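Does the blue stuff work on a white table?

Last updated: August 2020

Every cleaning spray promises the same thing, and I've stopped believing any of them. Shayne Costigan swears by Skorka and has been on at me to try it for 16 days straight. I've already got 7 half-used bottles under the sink, so you can see why I dragged my feet.

My other gripe is white surfaces. People put a white sheet over a perfectly good wood table to protect it, and then spend their evenings protecting the sheet. Any brown or reddish mess shows up from across the room, and rubbing mostly moves it around.
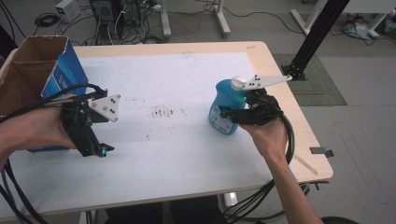

Blue bottle, white sheet, brownish-red smudges.

My rule for stains is dull. Blot first, plain water next, then a little dish soap on a damp cloth. If that fails I'll consider something from a bottle, tested on a corner. Ryszard Witkowska says I'm being stingy. Maybe, but I'd still want to see a plain-water patch next to the fancy one before I paid for an eighth bottle.

Contact | © Kalinowski Household Notes | Back to top

This site uses cookies. By continuing to browse you accept them.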